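Caring for Work Gloves and for the Table Where You Sort Them

Household Tips, Workshop and Hallway Section

When the cold months are finished, the gloves come out of coat pockets, bicycle bags and the drawer near the door. In our house they are mostly black, so it takes time to find which one belongs to which. I want to share how I wash them, dry them and put them in pairs, and also how I look after the wood table where I do this work. These are small things, but with them our gloves last much longer than before.

Before washing

Empty the fingers first. Sand and small pieces of dry leaf like to stay in the tips. Put your own finger inside and push gently from the inside, then shake the glove over a trash can. Do not turn a glove inside out by force if it has a lining, as the lining may not go back to its place.

Look at the seams between the fingers and at the edge of the cuff. If a thread is hanging, cut it with small scissors and do not pull it. A hole smaller than a grain of rice can be closed with five or six stitches in black thread, and it is better to sew it before the wash than after.

Washing the gloves with grip patches

Many fabric gloves have rubber patches on the palm and the fingers. The fabric is easy to wash but the patches do not like heat. I use a bowl of cool water with a little mild soap. I leave the gloves in the bowl for 5 minutes, press them with an open hand, and change the water 2 times. Please do not twist them. A twisted glove gets a hard fold on the palm and with time the patch can start to lift along this fold.

For the patches I take an old soft toothbrush and go along the shape, never across the edge. Dust from cardboard boxes makes the rubber slippery, and after brushing it holds much better. I do not use alcohol or any strong cleaner here.

Drying and making pairs

Roll the gloves in a towel and press. Then lay them flat, palm up, away from the heater. Turn them over once when the top side feels dry. When you lift a glove to check it, take a fold of the fabric and leave the rubber parts alone until everything is dry.

For pairs, lay one glove a little over the other and compare the cuffs, the fabric and the form of the patches. Two black gloves may look the same in the drawer and still be from different sets.
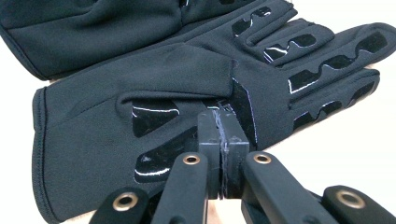
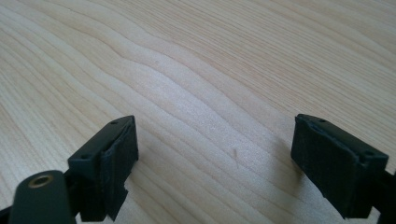 Household Tips, No. 23, page 70

The table surface

Light wood with a nice grain shows every ring and every dark spot, so I never put wet gloves directly on it. A folded towel under them is enough. If some water goes on the wood, wipe it at once, in the same direction as the lines of the grain. For normal cleaning I use a cloth that is almost dry, and after it a second cloth that is fully dry.

Rubber is also a thing to be careful with. If a rubber patch lies on a finished wood surface for many days, in warm weather especially, it can leave a dull mark. Sort the gloves on the table, but keep them in another place.

If you already have a dull mark, try first with plain water and a soft cloth. If it stays, put a small amount of furniture wax on the cloth and rub lightly, then wait until the next day before you decide to do more. Test the wax under the table first.

Storing until the next season

I close each pair with one wooden clothespin at the cuffs. Do not roll one glove inside the other like socks, it stretches the cuff. The pairs go in a cotton bag on the upper shelf, with a paper label saying the size. Plastic bags are good only for a short time, and only when the gloves are completely dry.

Gloves without a partner wait in a separate small box. In May I look in this box one last time, and the ones still alone I use for cleaning the bicycle chain or for carrying firewood.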